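3.2 Storage of bathroom products and the placement of bottles
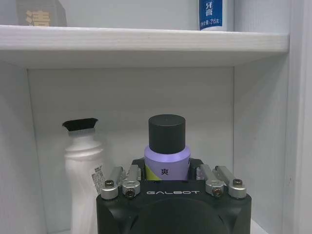
In the second part of the study we looked at how people store their washing and care products at home, and which shelf they choose for which kind of package. The households kept a simple diary for 4 weeks in July. In total we received 1157 entries, where one entry means that one product was put on a shelf or moved to another shelf. Entries in which the product was left on the sink or on the edge of the bathtub were removed before the analysis.

The cabinets in the study were of a common type, with a body and two shelf levels that can be reached without a stool. Following Jankauskaitė, we use the words "upper level" and "lower level" only in relation to each other, and the height from the floor is reported separately. Our categories are also close to hers, but we put boxes and upright toothpaste packages together in one group, which we call "dry packages". Bottles form the other group, with or without a flip-top cap.

Figure 2. Products on two levels of a white cabinet. On the upper board are a beige-brown box and a toothpaste package (net content 215 g); on the lower level are a white bottle with a black flip-top cap and a lavender-purple bottle with a black cylindrical cap.

The arrangement in Figure 2 agrees with the most frequent pattern in the diaries. Dry packages were placed mostly on the upper level, and bottles on the lower one. When we asked for the reason, many participants answered that a full bottle is heavy and they do not like to lift it above the shoulder. Others spoke about leaking — a bottle that leaks on the upper board will spoil everything under it. Participants from Hutik mentioned leaking more often than participants from Provach, and we do not have a good explanation for this difference.

The size of the bottle had a weaker effect than we expected. Bottles of 400 ml and more were almost always kept low, but small bottles followed them, even when there was free space on the upper level. Brian Odera, who coded the diaries, noted that people often wrote "with the others" in the column for the reason. We therefore added this answer as a separate code and coded the Ivberg diaries a second time.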